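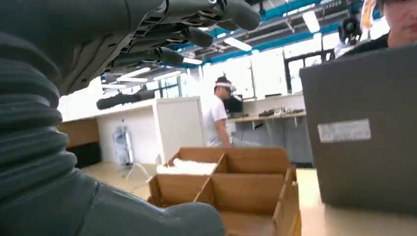
Divider box, two-by-two, on the bench. White material in one compartment.

Small Parts Packing: Divider Boxes
Gallery page, Kosthorpe workroom
Compiled by Lamduan Kaewsai. Last edited December 18, 2023.

The box at the top of this page is the open cardboard organizer used for small parts. Body and partitions are light brown corrugated cardboard. The partitions cross once and give four compartments. The tabletop is light wood.

Notes on the format

The Varkero insert comes flat, as two slotted strips. Slide one into the other at the center slot until the top edges are level. A strip that stands proud of the other has not been pushed home and will hold the lid open. Lower the assembled cross into the box from above and press at the center, then at the four ends. The strips are not glued. They can be taken out and stored flat when the box is needed for larger items.

Filling

One part type per compartment. Soft items go in last and are pressed down below the partition height before closing. Fluffy material tends to ride up on the partitions and should be checked a second time. Hard items that can rub against each other get a paper wrap. Heavy items go in diagonally opposite compartments to keep the box level when lifted. If there is only one heavy item, use a Jitpraphai single-cell box instead.

Compartments that stay unused are left open. Filler paper in an unused compartment has been mistaken for a wrapped part on two occasions and is no longer used.

Stacking and storage

Full boxes are stacked no more than two high on the bench. On the shelf, 16 boxes make one row. The side with the printed code faces out. Replace a strip when the center slot has torn or the cardboard has gone soft at the fold. Spare strips are in the Statetti drawer, sorted by height.

Revision notes

March: insert supplier changed, slot width increased by 2 mm. Old and new strips do not fit together. Remaining old strips are marked with a pencil line on the short end.

Back to gallery index
Next gallery: Lids and closures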